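シェア 13　コメント 4

報道関係者各位
2023年10月27日
Rindthorpe研究所

食卓の片づけに、ロボットはなぜこれほど手こずるのか
手持ちグリッパによる実演データから「つかみ直し」を学ぶ手法「Grodora」を発表

Rindthorpe研究所は、人が手持ちグリッパで行った作業の記録から、両腕ロボットの動作を学習する手法「Grodora」の評価結果をまとめました。対象としたのは、ナイフ、フォーク、スプーンを食卓に並べ、また籠に戻すという作業です。人類が数百年にわたり、主に子どもに押しつけてきた仕事にあたります。

当研究所の両腕ロボットは、3月の時点で同じ作業に取り組み、フォークを籠の縁に載せたまま「完了」と報告するという、家庭でもよく見られる水準に達していました。今回の手法は、この水準からの脱却を目指したものです。

■研究の背景

細長い食器は、ロボットにとって意地の悪い物体です。柄の端をつまめば刃先が下がり、中央をつまめば籠の縁に当たります。平らに置かれたものは天板との隙間がほとんどなく、指先を差し込む角度が少しずれるだけで、つかむはずの相手を遠くへ押しやってしまいます。

従来は、操作者がロボットの腕を遠隔で動かし、その記録を学習に使う方法が広く用いられてきました。この方法では、ロボット側の関節の動きがそのまま残る利点があります。一方で、操作者は腕の遅れに合わせて慎重になり、記録に残る動きもひどく慎重になります。そうして育ったロボットは、スプーン一本を爆発物のように扱います。

Grodoraでは、操作者が左右の手に一つずつグリッパを持ち、机に向かって直接作業します。道具の重さも、籠に当たった感触も手に返ってくるため、操作者は考え込まずに持ち方を変えます。当研究所が記録したかったのは、この「考え込まずに」の部分でした。

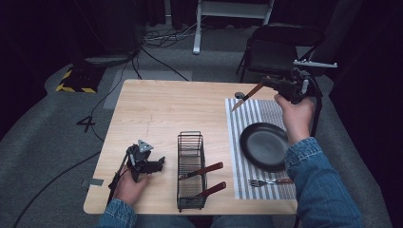
ところが、集めたデータをそのまま学習に使ったところ、成績は振るいませんでした。人の動きには、うまくいった動作と同じくらい、迷い、やり直し、気まぐれが含まれています。同じ操作者でも、午前と午後では籠に戻す順番が違い、理由を尋ねても答えは返ってきません。

そこで本手法では、一回の実演を丸ごと手本とせず、「近づく」「つかむ」「傾ける」「置く」といった短い区間に自動で切り分けます。そのうえで、区間の終わりに道具の姿勢がどれだけ安定しているかを採点し、点の低い区間の影響を弱めます。やり直しの区間は捨てません。失敗の直後に人が何をしたかは、ロボットが最も知りたがっている情報だからです（知りたがっているかどうかは、正確には未確認です）。

■評価の結果

学習には、3431件の実演を用いました。このうち、途中でつかみ直しを含むものは1379件ありました。作業を始める前、操作者の多くは「つかみ直しなどほとんどしない」と話していましたが、記録は別の見解を示しています。

学習後の評価では、実機で411回の試行を行いました。区間ごとの採点を行わない場合と比べ、つかみ損ねた後に自力で作業へ復帰する例が増えました。特に改善が見られたのは、皿の手前に置かれたフォークを持ち上げる動作です。柄を軽く押して向きを変え、それから挟むという手順は、研究員が設計したものではなく、実演の中に含まれていた癖がもとになっています。

効果が見られなかった項目もあります。食器の柄どうしが籠の中で重なっている場合、ロボットは依然として上の一本と下の一本をまとめて取り出そうとします。効率的ではありますが、依頼した内容とは異なります。また、縞模様の敷物の上では、柄の向きの推定が不安定になる傾向がありました。敷物の趣味を変えるという解決策は、所内の検討で退けられました。

■手法の特徴

・ロボット本体を使わずに実演を記録でき、腕の空き時間を待つ必要がありません。
・両手の動きを同じ時刻にそろえて保存するため、片手で押さえ、もう片方で置く動作も扱えます。
・区間の採点は自動で行います。以前は研究員が映像を見て採点していましたが、夕方になるほど点が甘くなることが判明しました。

■今後の展開

次の段階では、共同研究先のBenavidesと協力し、グリッパの指先にかかる力を記録に加えます。現在の手法は位置と姿勢を中心に学習しており、「そっと置く」と「落とす」の区別が、音を聞いている人間ほど明確ではありません。

あわせて、Vallvilleの実験室に別の机と食器を用意し、環境が変わった場合の性能を調べる予定です。机の高さが変わるだけで成績が下がる可能性は十分にあり、下がった場合も結果を公表します。

なお、本手法を搭載した家庭用製品の発売予定はありません。夕食後の片づけについては、当面のあいだ、各ご家庭で従来の手法を継続してください。

■本件に関するお問い合わせ
Rindthorpe研究所　広報担当
取材、実験室の見学、技術資料のご請求は、当研究所サイトのお問い合わせ窓口で受け付けています。食器の並べ方に関するご意見には、個別にお答えできない場合があります。

© 2023 Rindthorpe研究所　｜　お問い合わせ　｜　ページの先頭へ戻る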